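Filed under: Ships & Harbour, Diary
2 comments

Up at half five for the Planska, and so glad I was! She's a bulk carrier, 326 feet of rust and green paint, and she came round the breakwater just as the light got going. Ewan had the flask, I had the binoculars, and Keir Galbraith was already on the pier with his notebook open.
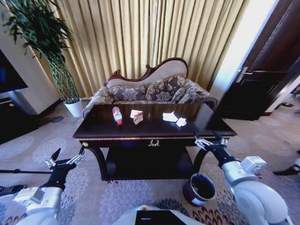

She took on the pilot well outside the bar and then simply slid in - two tugs, hardly a wave. Keir says it's 9 years since her last call, when she loaded barley for the Baltic. I'd have guessed she was older than that makes her, but I love an old hull and I waved like a child. A man on the bridge wing waved back!
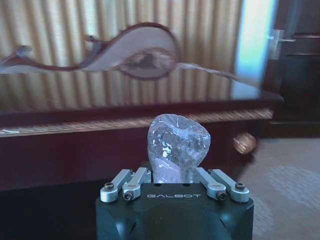 Crumpled clear plastic cup, held upright.

Home for eggs, then back down at teatime to watch the hatches come off. The Lutis is due on the night tide, and I've told Ewan I'm going.

Shared 80 times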